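Looking after your console and controllers: tips from the spare room

Most advice on console care comes down to "keep it clean", offered by people who have never seen the back of a television unit. These tips are for everyone else.

1. Let it breathe

A console shoved into a closed cabinet will sound like a hand dryer by the second boss. Leave a hand's width behind it and more above. If yours lives on carpet, move it to a shelf. Mine sat on carpet for two years and grew a beard.

2. Dust little and often

Switch off at the wall, then go over the vents with a dry, soft paintbrush kept for the job. Work outwards, so you aren't posting fluff back through the slots. Do this once a month, or whenever you can write your name on the lid.

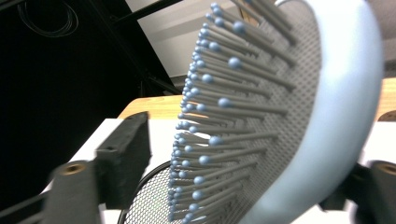
3. Clean controllers properly

Take the batteries out if it has any. Wipe the shell with a barely damp microfibre cloth and run a wooden cocktail stick along the seam, where the crisps go. Never spray anything straight on to the buttons. For sticky triggers, a cotton bud with a drop of isopropyl alcohol does nicely, and please let it dry before the next match, however badly the last one went.

4. Sort the cables

Label both ends. Masking tape and a biro will do, though I've gone over to the Fullico reusable tags, which survive being trodden on. Coil loosely and don't wrap leads round the controller. You know who you are.

5. Clear some storage

My drive reached 62 games this summer, of which I was playing one. Delete anything you finished and didn't like, then anything you didn't finish and didn't like. Check that your saves are backed up first. I once lost 66 hours of Entwistle, a farming game with dragons in it, and I still can't look at a turnip.

6. Rest discs upright

Back in the case, back on the shelf. If a disc needs a wipe, go from the centre straight out to the edge with a clean dry cloth. The Tilo racks are cheap and hold a decent row, but put the heavy collector's boxes at the bottom or the whole thing leans like a pub regular.
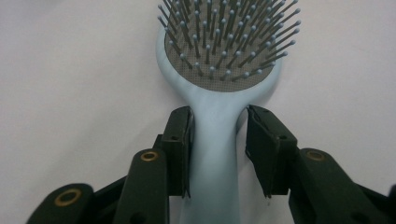
Can I use a vacuum cleaner on the vents?

Better to keep it away from the console itself. The nozzle can build up static and the suction may spin the fan faster than it likes. Vacuum the shelf and the floor by all means, and use the paintbrush for the rest.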